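I've been putting off the squeaky door post for ages, and then my bathroom door started howling at 2 in the morning, so fine, let's talk about things that squeak, stick and wobble around the house!

**Hinges first.** Oil spray works for a week or so and then drips gray gunk down the paint (ask me about my hallway). What I do now is tap the pin out with a nail and a hammer, wipe it clean, and rub it with plain candle wax or a dab of petroleum jelly. One pin at a time, door closed, so the thing doesn't land on your foot.

**Loose hinge screws.** If a screw just spins, pack the hole with a couple of wooden toothpicks and a bit of white glue, snap them off flush and drive the screw back in. I did the pantry door that way in February and it hasn't budged. My neighbor Dwayne Strickland uses golf tees, which is probably smarter, but I don't golf.

**Sticky drawers.** Run a bar of dry soap along wooden runners. For metal slides, vacuum out the crumbs before you put anything on them, or you're just making paste.

**Wobbly scissors, pliers and folding rulers.** Anything with a pivot wants a tiny drop of light oil right at the joint. Open and close it a bunch of times, then wipe off whatever squeezes out. Plastic parts I leave dry or give a little silicone, never the brown stuff in the can from Grandpa's garage. 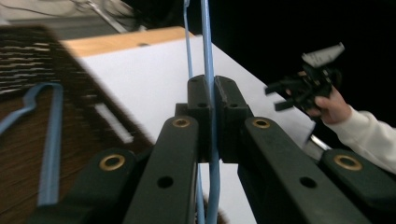

*Dark green arms, layered one over another.*

**Screws that shake loose.** Go around with a hand screwdriver, snug and no more. I stripped two on a Plero shelf by getting carried away with the drill, and the replacement bag was 90 cents plus a drive across town. Grr.

Next up is the toilet seat that slides sideways, once I find the right wrench.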